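How Does a Potted Plant Drink?
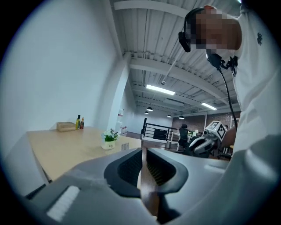

Mansa Yakubu

29 shares | 2 comments

A plant in a garden can send its roots a long way to look for water. A plant in a pot can't do that. Its roots have only the soil in the pot, so somebody has to bring the water. The small plant with white flowers on this table lives that way.

Water goes into a plant through its roots. The thinnest parts of the roots have tiny hairs, too small to see well without a magnifying glass. They soak up water from the soil. The water then moves up the stem through very thin tubes and reaches the leaves and flowers.

Leaves have tiny holes, mostly on the underside. Water leaves through them as a gas called water vapor. As it goes out, more water is pulled up from below, a bit like juice going up a straw.

When the soil gets too dry, the leaves go soft and hang down. This is called wilting. Many plants stand up again a few hours after a drink.

Too much water is a problem too. Roots need air, and soggy soil has very little. That is why many pots have a hole in the bottom.

To check a plant at home, push your finger into the soil up to the first knuckle. If it feels dry, water slowly until a little runs out of the bottom. If it feels damp, wait and check again tomorrow.

Words to know
Wilt: to go soft and droop
Water vapor: water in the form of a gas

275 readers liked this page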